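I raised my prices in March

I put it off for two years. My business is small, just me and a part-time bookkeeper, and I do process reviews for shops and workshops that have grown faster than their paperwork. I had been charging the same day rate since I started. Every winter I told myself I would change it in the spring, and every spring I had a good reason to wait.

What finally pushed me was a job for Prerkov. I quoted for six days and it took nine. That was my own fault, as I had not asked enough questions before I sent the quote. When I went back through my time sheets, I found the same thing on almost every fixed-price job I had done. The day rate was low, and I was also giving days away.
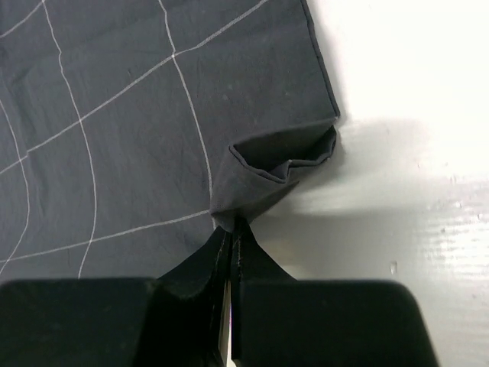
Dark gray cloth with white lines, on a white tabletop.

So I sat down and did two things. I raised the day rate by 15 percent, and I wrote a one-page list of what a fixed-price job includes. Anything outside the page is billed by the hour. Then I wrote to all 27 clients on my list, the active ones and the ones I hadn't heard from in a while.

The letter was short. It gave the new rate, the date it started, and a line saying that work already booked would stay at the old price. I took out the paragraph where I apologized. I also took out the one about rent and software costs, which read like an excuse.

I got 26 replies. Most were one line. Filali asked if they could book the autumn review now at the old rate, and I said yes, which I would not do again. It filled up my September with cheap work. One client, Tradik, left. They had been slow to pay for a long time, and the last invoice, for $1,028, took four months and three reminders. I do miss the people there. I don't miss the reminders.

The list of what's included has made more difference than the rate. I now send it with the quote and go over it on the phone before anyone signs. Twice it has shown that the client and I had different jobs in mind.

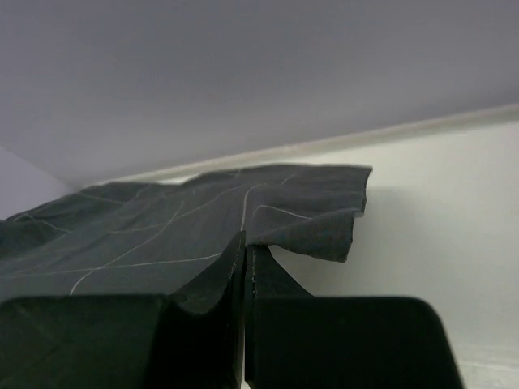 Pitadness wrote in the comments on my last post that a letter to everyone at once was a mistake, and that old clients should get a phone call first. I think that's fair for the three or four I talk to every month. For the rest, I'm not sure a call would have gone any better, and I would probably have talked myself into discounts.

Next on my list is payment terms. They are still 30 days and I would like them to be 14.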